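Accueil | Cuisine | Atelier | Rangement | Contact

Laver les briques de construction, octobre 2020

Bac de 600 pièces récupéré dans un grenier à Cernier. Poussière, gras, miettes. Donc :

Trier d'abord. Tout ce qui a un moteur, une pile ou un autocollant, à part. Chiffon à peine humide, c'est tout.

Le reste dans un filet à linge, cuvette d'eau tiède, jamais au dessus de 40 degrés. Une goutte de liquide vaisselle. Laisser 2 heures, remuer de temps en temps.

Pour les coins, vieille brosse à dent souple. Pas d'éponge qui gratte, ça raye. 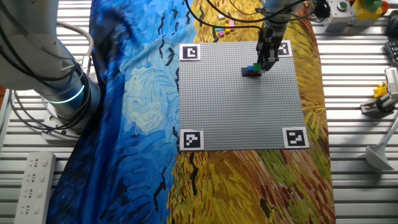

Rincer deux fois. Secouer fort, l'eau reste coincée dans les creux. Séchage sur une serviette, à l'ombre, retourner le lendemain. Pas de sèche-cheveux !! Ranger seulement quand c'est bien sec, sinon odeur de cave.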